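The old counter at Orell is getting a second life

If you've been past the Orell bakery on the corner this month, you've seen the paper over the windows and probably panicked a little. I did! I stood there at seven in the morning with my travel mug, reading the note taped to the door like it was a breakup letter. It said they'd be back in October, with "more room and the same rye."

So I went around to the side door and knocked, and they let me in (I think I looked hungry). Now I can tell you what's going on in there.

The short version is that Orell has taken over the empty shop next door, the one that used to sell phone cases and before that, if you go back far enough, fishing tackle. The wall between the two has come down. When it's finished there will be seating for 60, up from the handful of wobbly stools we've all been fighting over, plus a proper bread shelf along the back and a second register. The line out the door on a cold morning may finally be a thing of the past, and I have mixed feelings about that because I've had some of my best conversations in that line.

The ovens aren't moving. I asked twice. They've been in the same spot since the place opened in 2000, when I was new in town and living on their day-old rolls, and the bakers told me they would sooner move the building. The only change in the kitchen is a new mixer to replace the one you could hear from the bus stop.

What's on the tables

The part I got most excited about is the furniture, and I know how that sounds. Orell is having its tables made two streets over, at the Veltitz workshop, instead of ordering them out of a catalog. Veltitz mostly does kitchen doors and stair parts, so a whole room of café tables is a big job for them, and they've been at it since the end of summer.

I went over there next, of course. Everybody I talked to wanted to discuss grain. I learned that the tall arched shapes you get in a board are called cathedrals, and that they come from the way the log is sawn, with the saw running flat through the growth rings. I learned that people have strong opinions about where a cathedral should land on a tabletop. One of the crew likes it dead center and another says that looks like a bull's-eye. They went back and forth on it long enough for me to finish my coffee. I'm a fan of pale wood with a pattern you can get lost in while you wait for your eggs, all those thin wavy lines and nested ovals, with a little shine where the light lands.
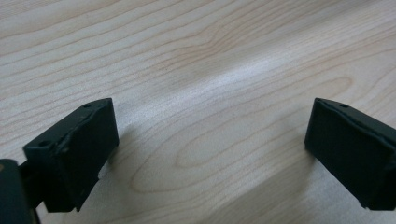

And the old counter?

This was my real reason for knocking, I'll admit it. That long dark counter with the dent by the register has been there from the start, and I had heard a rumor it was headed for the dump. It isn't! It was too deep for the new layout, so it's being cut down and turned into 2 benches for the front windows. The dent is staying. I made them show me the chalk line to prove it.

Not everything is good news. Prices are going up a little when the doors open again, mostly on sandwiches, and the poppy seed twist is off the menu until they find a supplier they like. I know some of you will take that hard. The bathroom is also still going to be the tiny one at the end of the hall, at least through the winter, because the plumbing next door was worse than anyone expected.

In the meantime you can still get the bread. Orell is selling rye, the seeded loaf and cinnamon rolls from a table inside Trultano, the hardware store across from the post office, from eight until they sell out. When I stopped by at nine thirty there was one cinnamon roll left, and then there were none, sorry. You can hold a loaf by calling the day before, on the usual number ending in 2737. They'd like you to bring your own bag if you can.

There's no opening date posted yet beyond the month. They're waiting on the floor, then the inspection, then the last of the tables. I'll be checking the door every morning anyway on my walk, so I'll put it up on this page as soon as the note changes.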